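Gavalas (scalp serum)

Gavalas is a leave-on scalp serum sold by the cosmetics firm Flesix. It is marketed as a treatment that makes thinning hair look fuller, and was first sold through salons before moving to chemists and the firm's own website. The name is also used for a shampoo and a comb-through spray, neither of which contains the ingredient on which the serum's main claims rest.

Composition

The label lists water, alcohol, glycerin, caffeine, panthenol, perfume and a plant extract which Flesix calls Grurus. The firm has described Grurus as a "root-waking complex" but has not said which plant it comes from or how much of it is in the bottle. It sits below the perfume in the ingredients list, which usually points to a very small amount. Caffeine is common in products of this type. Evidence that it does much for hair when put on the scalp is thin, and a good part of it comes from tests on hair follicles in a dish.

Claims and evidence

Early packaging stated that users would see "visibly denser hair in 2 months". The claim came from a survey of 685 customers, who were asked whether they agreed that their hair looked or felt thicker. There was no comparison group, and hairs were not measured. Those who had stopped using the serum before the end were left out, and Flesix has not said how many there were.

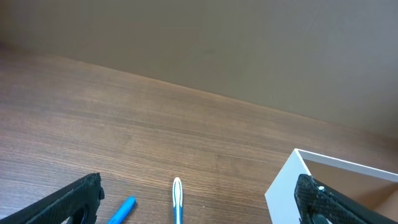
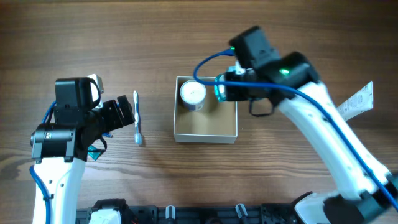
Tabletop with a small open box.

A second study, paid for by Flesix and run by the testing firm Brivance, enrolled 400 people. Half used the serum and half used a plain lotion. Both groups reported an improvement, and the gap between them was small enough to be put down to chance. The summary on the Flesix website gives only the result for the serum group. The full report has not been published.

Later packaging dropped the word "denser" in favour of "fuller-looking", a phrase that is much harder to disprove. Alcohol and glycerin can make hair stand up slightly from the scalp until it is next washed, and this may explain much of what satisfied users describe.

Reception

Reviews on shopping sites are mostly good. More than 800 appeared in the February after the relaunch, many of them from buyers who had been offered money off their next bottle. Complaints tend to mention itching, a sticky feel at the roots and the price.

See also: Hair thickening products; Caffeine shampoo; Placebo effect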